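Flornside Residents' Newsletter
Jun 7, 2023

Bin collection changes start in August

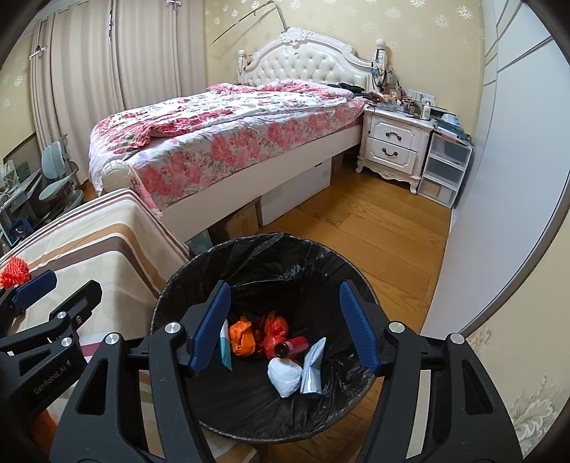
Faisal Janjua asked at the last residents' meeting whether the new pickup would mean fewer collections for the streets above Gomamgate, and whether anyone had thought about the smell in summer. The answer to the first part is no. Every street keeps its weekly trash pickup. What changes is the time of day and the place where you leave your bags.

From August, trucks will come through between 6 and 9 in the morning. Bags left out the night before have been a problem on the lower streets, where raccoons get into them, so please put yours out after 5 a.m. If you can't manage that, a bin with a tight lid is fine overnight.

On the smell, the hauler has agreed to an extra food waste run during the hot weeks. Tie food scraps in their own bag before they go in the main one. Soft wrappers and snack packets still go in the regular trash – the recycling plant does not take them, and last year a good many loads were turned away over this.

The new contract covers 3697 households, almost 2000 of them in apartment buildings. Buildings with shared bins will get a separate letter from Eun-ji Yeo in the town office. It lists the 4 drop points and which one your building should use. The Fluvgate drop point has moved to the north side of the parking lot, next to the bus shelter.

Large items such as mattresses and shelves are not part of the weekly pickup. Call the office to book a time, and leave the item at the curb with your booking number taped to it. Paint and batteries go to the depot, which is closed for the first week of August.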